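Month four of the robot arm in the test gear store at Ikis. A few people asked what it has changed for those of us who work there, so a short thread.

The job it has is small. Handheld multimeters come back from the benches, they go in white baskets, and the arm picks them out and puts them away. 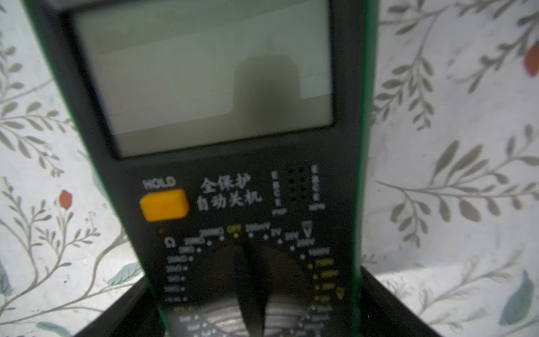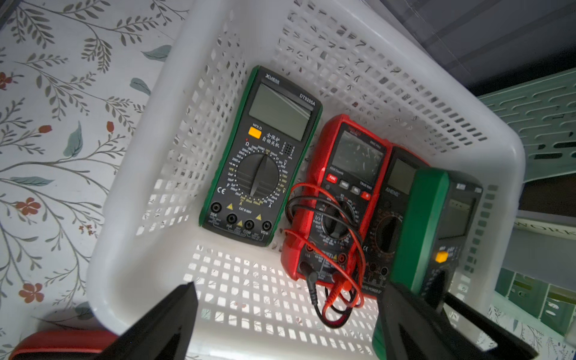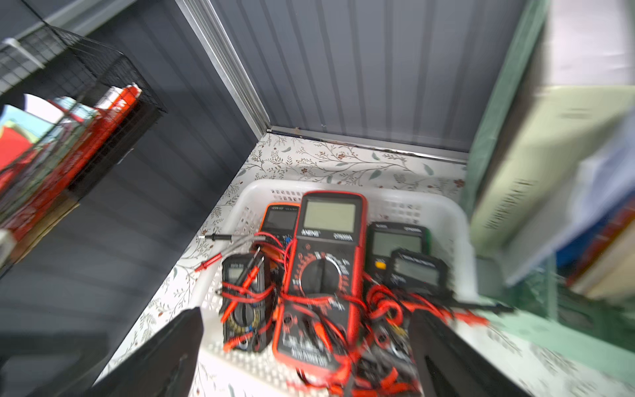

Before, whoever was on the early shift did this by hand. It took roughly 40 minutes, and you started at 5 so it was ready for the others.

Now the early start has gone. I come in at 9 like everyone else. I sleep better. I also lost the early allowance, and that should be said in any post about automation.

Leads are the hard part. A meter on its own is easy enough for it. A meter with someone else's leads wrapped round it is a different job, and I still get called over to pull them apart.

So we have a new rule: coil your leads before you hand a meter back. It's on a sign by the door. Some benches do it. The Birnach project bench does not.

My own work has shifted towards checking. I look at fuses, worn probes and flat batteries, and write up what needs replacing. I used to do that only when a meter came back with a complaint.

No jobs have gone in our section. One post was left unfilled in February when a colleague moved to Arnell. We were told that was a separate decision. People have their own views on it.

If your place is getting one, ask early who clears up when it stops. With us it was left vague and ended up being whoever stood nearest. It is now in my job description, with a bit of pay attached.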